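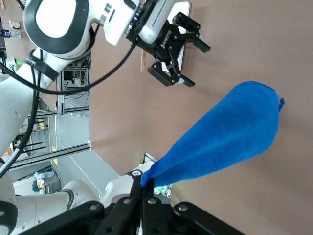 White arm with black Robotiq two-finger gripper, fingers open.

About Prarkholm

Prarkholm supplies calibration and repair services for commercial and laboratory scales. The company works on bench scales, floor scales, counting scales, hopper scales and balances. It does not manufacture scales and does not sell new ones, apart from replacement indicators where the original can no longer be repaired.

The business began as a repair counter for grocery scales under the name Flillier. Industrial work was added later, and the name was changed when the grocery side was closed. Some older customers still have Flillier stickers on their equipment. Records for those units were transferred and can be looked up by the serial number on the sticker.

What we do

On-site calibration covers capacities from 300 grams to 5 tons. Balances that read finer than 0.1 milligram are handled in our own weighing room, where temperature and humidity are logged during the work. Each calibration includes a visual check, a repeatability test, a corner load test and a linearity test at no fewer than five points. As-found readings are taken before any adjustment. If a scale is within tolerance as found, it is left alone and the certificate says so.

Certificates list the test weights used, the readings before and after adjustment, the room conditions and the measurement uncertainty. They are issued as PDF files. Paper copies are mailed on request. We do not print a due date on the label unless the customer has given us an interval.

Repair work is quoted separately. Load cells, junction boxes and keypads are the parts replaced most often. A load cell that has been overloaded may still return to zero and pass a light test, so units with a known overload are tested to full capacity before a quote is given. 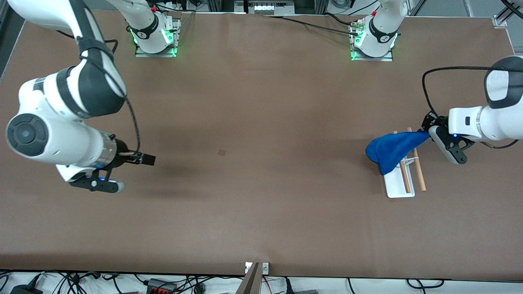 The weighing room holds 183 reference weights, which are sent out for recalibration in rotation. The main set goes out each January, when the field schedule is lightest, and a second set covers the work until it returns. Field weights are checked against the reference set between outside calibrations, and any weight that has drifted past half its tolerance is pulled from service.

Offices and coverage

The main office and weighing room are in Tapsell. A smaller office in Prultum handles field service for the southern part of our area and has no weighing room – balances dropped off there are carried to Tapsell on the next service run. Field technicians cover customers within about 300 miles of either office. Travel is billed by zone, and customers at the same address on the same day are charged for one trip.

The company has 23 employees. Technicians are trained on mechanical scales as well as electronic ones, and lever systems are still accepted for service, including truck scales with a beam in the scale house.

Sending equipment to us

Call for a return number before shipping. Remove the pan and pack it separately. Lock the balance for transport if the model has a lock, and include the power supply. Equipment used with hazardous materials must arrive clean, with a signed statement listing what was weighed.

Mail for either office should be addressed to Prarkholm, P.O. Box 1665, Tapsell. Freight is received at the rear dock only.

Page last revised July 11, 2018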